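Unit 5: Can Machines Do Chores Yet?

Course handout, Introduction to Service Robotics
Trultow Technical College
Revised 23rd September

Read this before the lab session. Bring it with you, along with your notes on grasping from Unit 4.

The question for this unit

Washing machines and dishwashers have done household work for decades. Both work inside a closed box, and a person loads and unloads them. The question in this unit is about the work outside the box: clearing a table, wiping it, folding a towel, sweeping up around a workbench. A machine that does these jobs has to deal with objects where it finds them.

The short answer for the exam is "sometimes, slowly, and with help." The rest of the handout covers what that means in practice.

What counts as doing a chore

A demonstration and a finished chore are two different things. When you read a claim about a home or shop robot, check these points first.

Who set up the work? If a person laid out the tools and objects in the same spots each time, the result says little about a kitchen at the end of the day.

Who was in control? Many recordings are made by teleoperation, with a person moving the arm from a remote station. This is a normal way to gather training data, but it is not autonomous work.

How was the end judged? "The cloth touched the table" and "the table is clean" are separate tests. Ask which one was used.

How many tries were there, and were the failed ones reported?

How long did it take? Speeded-up video is common. Look for a note giving the playback rate.

Case for discussion: clearing and wiping a table

Most people would call this one job. For a machine it is several. It must tell trash from things to keep, pick up the trash without crushing or spilling it, find the cleaning tool, get a hold on it, press it flat against the surface, cover the whole area, and decide when to stop.

The two views that go with this case come from the same work area. The first takes in the tabletop with a used paper cup and a purple and black mitt. The second is a close view from the wrist, with the purple fabric on the right.

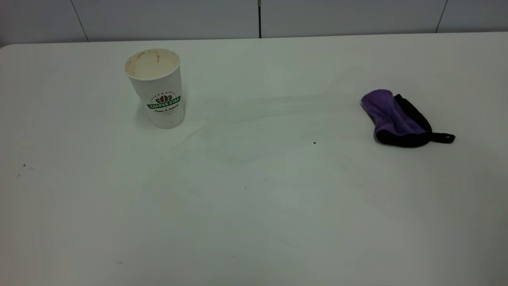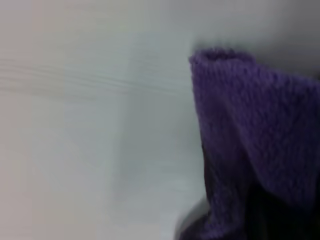 Photos: Radebe course archive, table wiping set. For class use.

Work through the case under the headings below.

The cup. A paper cup is light and tapered. Squeeze it too hard and the wall folds in; too lightly and it slips. An empty cup and a half-full cup look much the same from the side, so the view into the top matters. The one in the first photo has coffee residue down the inside and no lid. A person decides it is trash at a glance. Write down what a machine would need to know to reach the same decision, and what it should do if it is unsure.

The mitt. Cloth has no fixed shape. A grasp that worked on the last attempt may miss on the next one, when the fabric has folded another way. The strap offers a narrow target that is easy to see from above, but holding a mitt by its strap does not give much control over the wiping side. Compare this with gripping the body of the mitt. Which would you choose, and would you regrasp before wiping?

The surface. Small dark specks, faint stains and smudges on a white table are hard to pick out, and a glossy streak may show from one angle and vanish from another. A machine that can't see the dirt can still wipe the full area in a set pattern. Many systems do this. It wastes time on clean parts and gives no sign that a stain has been left behind.

The wrist view. A camera near the gripper gets close to the target, which helps in the last few inches. It also blurs when the arm moves and loses sight of everything else. In the second photo the cup is not in view at all. Most systems combine a wrist camera with a fixed one for this reason.

Sample results

The table-wiping trials in the Vulleo project ran for one term, ending in May. The team logged 715 attempts. Of these, 700 ran to the end of the program and were scored, and the other 15 were stopped early by the operator. Scoring was done by eye against a printed sheet. In 31 of the scored attempts the arm let go of the tool partway and carried on wiping with an empty gripper. The program had no check for this.

Note what the numbers leave out. Running to the end of the program does not mean the table was clean, and the project notes give no separate figure for that.

On the shop floor

The same problems turn up at a workbench. Drireo, a small maker of cabinet fittings, tried an arm for wiping down benches between jobs. It kept the arm for loading parts trays, where the parts are rigid and always face the same way, and went back to wiping by hand. Fixed, repeated tasks with hard parts are well within reach. Soft materials and mixed clutter remain difficult.

Terms to know

Deformable object: an object whose shape changes when it is handled, such as cloth, rope or a plastic bag.

Regrasp: to put an object down or shift the hold in order to grip it in another way.

Coverage: the share of a surface the tool has passed over.

Intervention: any point at which a person steps in during a run.

To hand in

1. A list of steps for clearing and wiping the table in the case, with one possible failure for each step.
2. One paragraph on how you would test whether the table is clean, using equipment found in the lab.
3. A change to the Vulleo program that would catch a dropped tool. State what sensor it relies on.

Reading for the next unit: chapter 6 of the course text, sections on force control and contact.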